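Closing a box a second time

Most of my outgoing parcels go in boxes that have already been used once. The seam is the weak point. Old tape stays on the lid, and new tape sticks to it well enough if the surface is free of dust. I wipe it with a dry cloth and press the first 2 inches down hard before pulling any length.

The other recurring fault is the free end of the roll. If it slips back past the cutter it bonds to the layer under it, and picking it up with a fingernail splits the film. I now fold over a short tab at the end of each session — it wastes a little tape and saves a lot of picking.

Taping at the warehouse table, in front of the washing machine cartons:

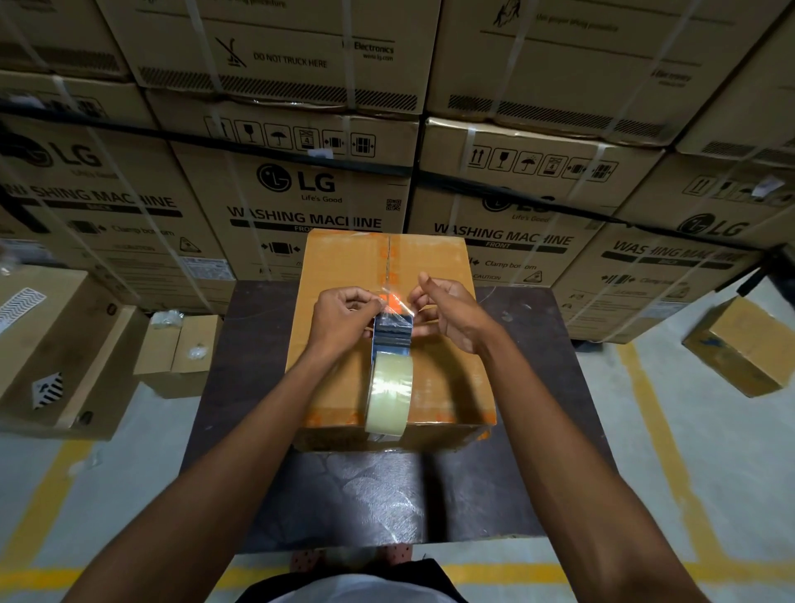
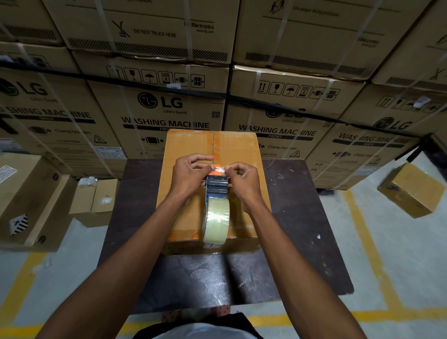 Oda Engström wrote to ask about overlap on the ends. I run the strip 2 inches down each side on small boxes and 3 on anything over 19 pounds. Heavier than 30, I add a second strip across each end seam. Pastura tape has held up for me in August heat. The Farby roll lifted at the corners, so I use it up on inner cartons.

Recent posts
Void fill by weight
Hägglund bench scale, one year on
Label placement on small cartons
Ulham shelving: load notes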